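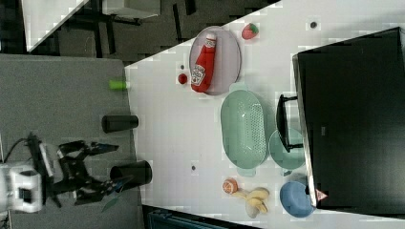

Table as of this morning, before anything was moved

Ticket: Play kitchen corner, table 2 – dots on white top, set out of order
Site: Grusulville
Opened by: Joelle Azar
Assigned: Samer Issa
Status: open

Joelle, 8:10
Three small dark dots on the white tabletop. One by the plate with the ketchup on it, one up near the top right, one lower down toward the middle. Can't tell from the doorway if its dirt or holes. Also the two black cups are on their sides on the gray speckled part again, should be stacked with the bowls. Need the corner ready by Thursday pls.

Samer, 9:25
Looked at it. Wiped all three with a damp cloth, 30 seconds each. No change. Not raised when you run a nail over. Haven't used anything stronger, don't know what the top is coated with.

Joelle, 9:40
Walid had the old table out at Tanui, same thing there, he said screw holes with filler in. Ask him?

Samer, 10:15
Walid says his were in a straight line. These arent. Left him a message for the supplier's number anyway.

Put the colander and mint bowl back on the shelf. Blue bowl too. Banana and peach in the fruit tub, tomato and strawberry same. Ketchup bottle – which bin? Label on the tub just says "sauces + misc" and its full.

Joelle, 10:20
Leave ketchup on the oval plate for now. What about the little pink and white cone thing next to the blue bowl, is that ours? Not on my list. Neither is the lime green one up by the cups.

Samer, 11:05
No idea on either. Checked the Maser order sheet, 60 pieces, no cone on it. Could be from the Florncombe box. Put both in a bag in the top drawer, taped shut, wrote table 2 on it.

Tried baking soda paste on the lower dot, left it 30 min. Maybe a bit lighter? Maybe just the light in there. Did not do the other two.

Wissam Khoury, 1:30
Please no scouring pads on that top. Last one got scratched and replacment was 800.

Samer, 1:35
Cloth only. Will try rubbing alcohol on the same dot after pickup, then update.

Open items:
– dots, all three
– cone + green piece, owner?
– bin for ketchup
– Walid callback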